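Sokden Wooden Dish Rack: Review
By Ingeborg Gruber
March 1, 2022

I bought the Sokden rack in August to replace a wire one that had started to rust. It folds flat, weighs very little and comes fully assembled.

The slats are thin and cross over each other, so plates stand up well enough. Wide bowls are another matter — they lean on each other and one usually slides. Mugs don't fit at all. I hang mine on a separate mug tree.

There is no drip tray. I put a towel under the rack for the first few weeks, then bought a Rimell mat, which works better. The wood has darkened a little at the feet. Wiping it once a week keeps it clean, and I have oiled it once.

Size is the main reason to choose it. It shares a table with a toaster oven and still leaves space to set a plate down. The Keogh rack I tried before it held more but took up half the counter.

I would buy it again for a household of two. For a family, look for something deeper.

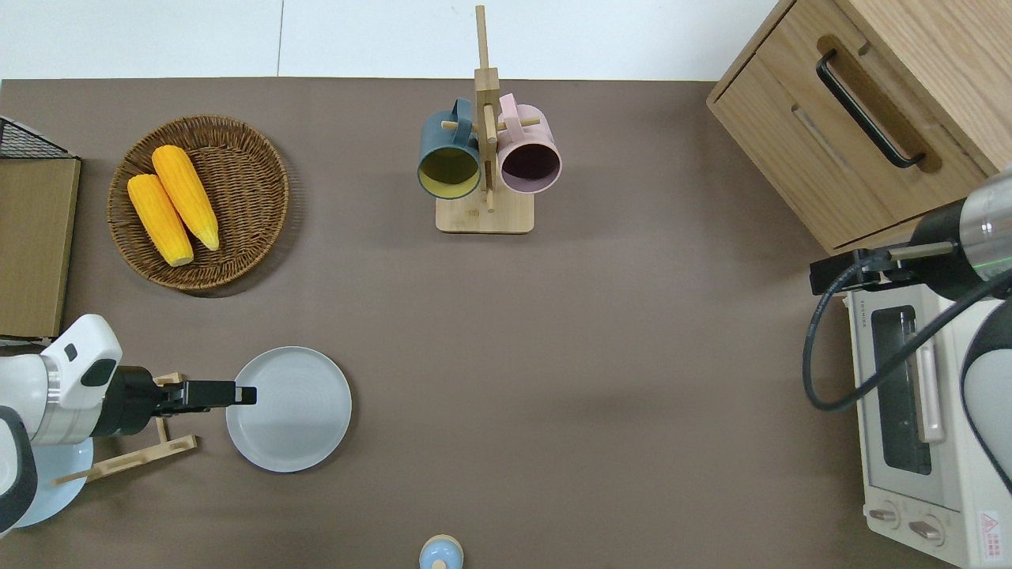
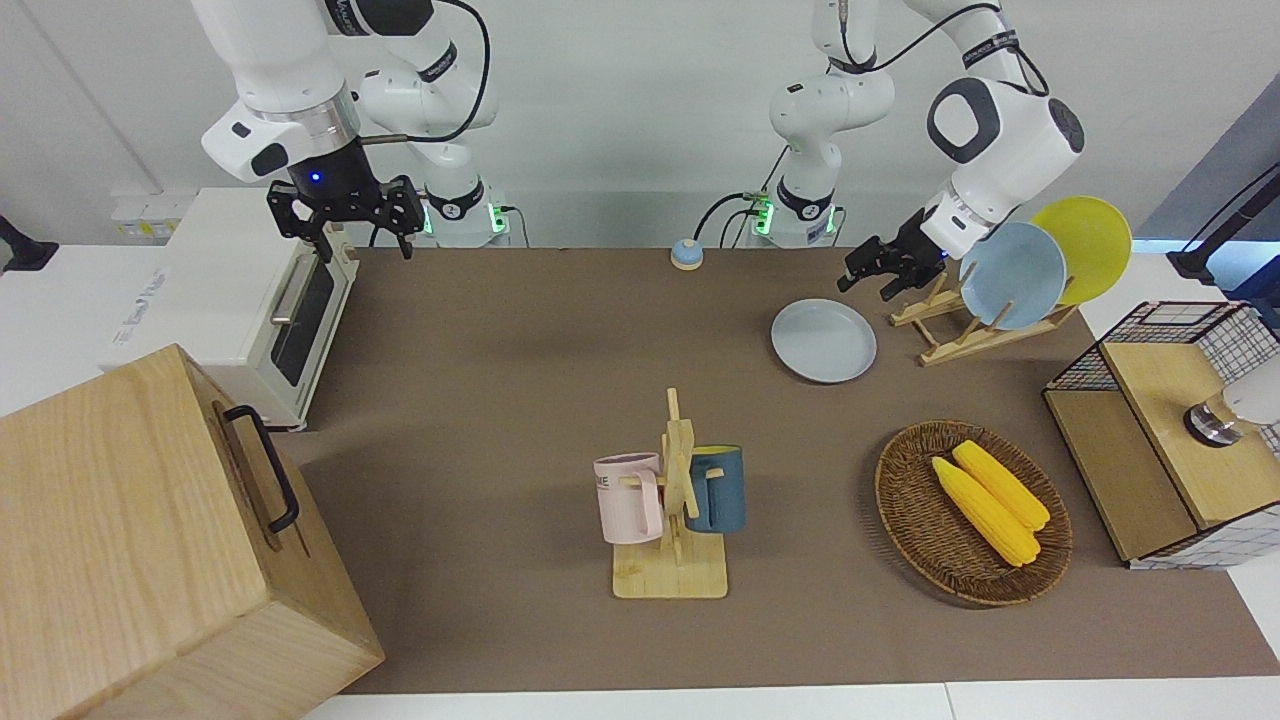

The rack and the toaster oven on the same tabletop.

Reading time: 1 minute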